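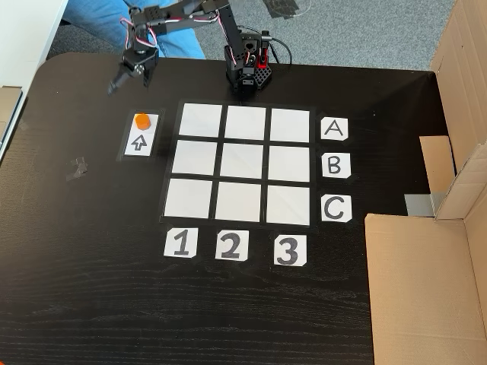 Three-by-three board with row cards A to C and column cards 1 to 3, no pieces placed.

Seveck Paper Board Notes

Notes on the lettered board and the records kept with it. Maintained by Jadwiga Sadowski. Corrections go to Tadeusz Zalewska.

What the set claims

The collection has 2000 game records, each a list of squares in the order they were taken. A1 is top left, C3 is bottom right. Rows are always letters. Please don't swap them, whatever your spreadsheet prefers.

What we doubt

We were told the records cover "all styles of play." I doubt it. Tic-tac-toe between adults ends in a draw most of the time, and far too many of these end in a win. Either people were bored or someone cleaned out the draws before the files reached us. The Mazurek copy and the Rosimex copy also disagree on 6 games, and neither has a change log.

The opening move column was filled in by 2 people working separately. Where they differ, both answers are kept.

Known problems

Older entries write 1A for A1. Most were fixed in July.
Loose cards can slide, so read the label before trusting the position.
"Forfeit" has no agreed meaning. Treat it as missing.

Use

Fine for teaching coordinates. I would not draw conclusions about strategy from it.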